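Hullis 3: what has changed in the simulator

Release 3 of Hullis is now on the download page for all licence holders. It replaces the preview build that went out in October. Worlds saved in the preview will open in the release, but worlds saved in the release will not open in the preview, so keep a copy of anything you still need to share with a colleague who has not yet updated.

The notes that follow cover the parts of the release that are most likely to affect existing projects. The full change list is in the manual, under Release History.

Contact handling

The contact solver has been rewritten. In earlier releases each pair of touching bodies was given a single set of friction values, taken from whichever body came first in the world file. Two identical worlds with their objects listed in a different order could therefore give different results. Friction values are now looked up in a table of surface pairs. If a pair is missing from the table, the solver takes the lower of the two values and writes a line to the log.

Projects that relied on the old ordering will behave differently. The most common sign is a wheeled base that drifts on a slope where it used to hold still. Open the surface table, find the pair for the tyre and the ground, and set it directly. There is no switch to bring back the old behaviour.

Rolling resistance is now a separate setting from sliding friction. It is off by default. Castors and balls will roll further than before until it is turned on.

Time step

The default time step is now 10 milliseconds. The step can still be set per world, and a value stored in a world file always takes priority over the default. Controllers that read the step from the world will need no change. Controllers with the step written into the code should be checked, especially where a filter or an integral term depends on it.

Sensors may run slower than the physics but never faster. If a sensor is given a shorter period than the step, Hullis now stops with an error at load time. The previous release rounded the period up and carried on without a message, and several support requests came down to exactly this.

Sensor models

The range finder has a new noise model with two parts, one fixed and one that grows with distance. Both can be set to zero. Beams that strike a surface at a shallow angle may now return nothing, as they often do on a real device. The angle at which this starts is set per surface.

The camera model now includes rolling shutter. Lines are read out one after another over a time you choose, and fast turns will skew upright edges in the result. This costs processing time and is off by default. Lens distortion has not changed, and calibration files from earlier releases can be used as they are.

The wheel encoder now counts whole ticks. It used to report a smooth angle, which made odometry look better in simulation than it did on the floor. To get the old output, read the joint angle directly.

Importing Mekach models

The Mekach importer now reads joint limits, damping and mimic joints. Meshes are converted once and stored in a cache folder beside the world file. The first load of a large model is slow and later loads are quick. Delete the cache folder if a mesh has been edited outside Hullis, as the importer compares file names only and will not notice the change.

Closed chains are still not supported on import. A model with a closed chain will load with the last joint left open, and the log will give its name. Parallel grippers can usually be handled with a mimic joint. For anything more complex, build the chain by hand in the world editor and add the closing constraint last.

Objects and containers

The stock object library has been tidied. It now holds 74 household objects, each with a mesh for display and a simpler shape for collision. The collision shapes for hollow objects are now truly hollow, made up of several convex pieces. In the last release a bowl or a bin was closed across the top as far as the solver was concerned, and anything dropped in would rest on an invisible lid.
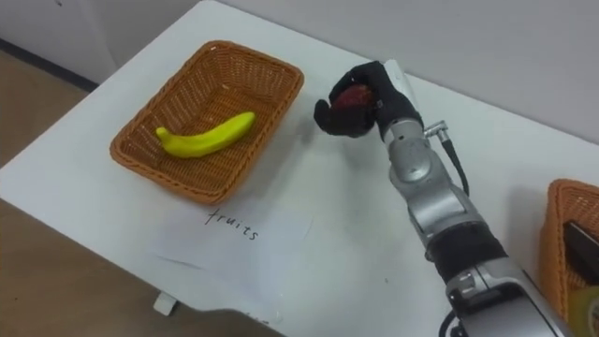 Hollow shapes take more work to solve than closed ones. If a world holds many containers that nothing will ever be placed in, set them to the closed shape in the object panel. Mass and inertia are worked out from the display mesh in both cases, so the change will not affect how a container moves when pushed.

Controllers with Rebelo

The Rebelo bridge has moved to the new message format. Both ends must be updated together. An old bridge talking to a new simulator will connect, report the wrong version and close. The default port is now 800 and can be changed in the bridge settings if it clashes with another service on the same machine.

Controllers may now ask for a pause, a single step or a reset. A reset puts every body back to its starting pose and clears sensor buffers. It does not reset the random seed. Tests that must repeat exactly should set the seed again after each reset.

Known faults

Shadows flicker when two spot lights share the same position. Moving one of them slightly removes the fault.

The world editor loses the undo history when a model is renamed.

Recording to video while running faster than real time drops frames at the end of the clip. Record at real time, or export single frames and join them afterwards.

Tracked vehicles turn too easily on soft ground. The track model still uses the old friction lookup and will move to the surface table in the next update.

Updating at Drimelthorpe

Users on the shared Drimelthorpe machines do not need to install anything. Release 3 is available from the program menu next to the old version, and both can be kept open as long as they use different ports. Cached meshes are kept separately for each user. Faults should be sent to Killian Joly with the world file and the log attached.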